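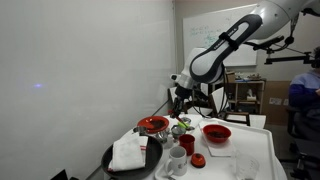
Table Clutter Trials: Gallery

The Rostum paper says its grasping policy "handles everyday kitchen clutter." We read that in March and wanted to see what it meant on our own bench at Jurport. This page goes with our write-up of the repeat study. It is short on purpose, and anyone hoping for a highlight reel should look elsewhere.

The method learns from recorded demonstrations. Rostum trained on 1792 of them. We kept 1412 after throwing out recordings where the logs and the video didn't line up, so our numbers and theirs can't be laid side by side without some care.

Utensil task, Jurport bench. Green utensil in the gripper, small metal bowls below it, with a frying pan, a towel, cups and food in red dishes sharing the table. A still like this tells you the arm had hold of something at one moment. It does not tell you the policy is any good, and we wish more project pages would admit that.

On clutter: the original paper never defines the word. Is a bowl with a cup next to it cluttered? We think the items should be listed for every trial, and our item sheets are included with the write-up.

On scoring: we ran 600 trials, each marked by 2 people working separately. Rostum counts a grasp as a success once the object leaves the table. We also asked for it to be set down where it was meant to go - a harder test, and closer to what most readers will assume "handles" means.

On the baseline: the Mogensen planner is old and slow, but it deserves a fair run. In the original comparison it was left on default settings. We tuned it before using it.

Still open: the Podthorpe group is repeating the same task with a different gripper. Until those results are in, we would treat any claim about kitchens in general as unproven, ours included.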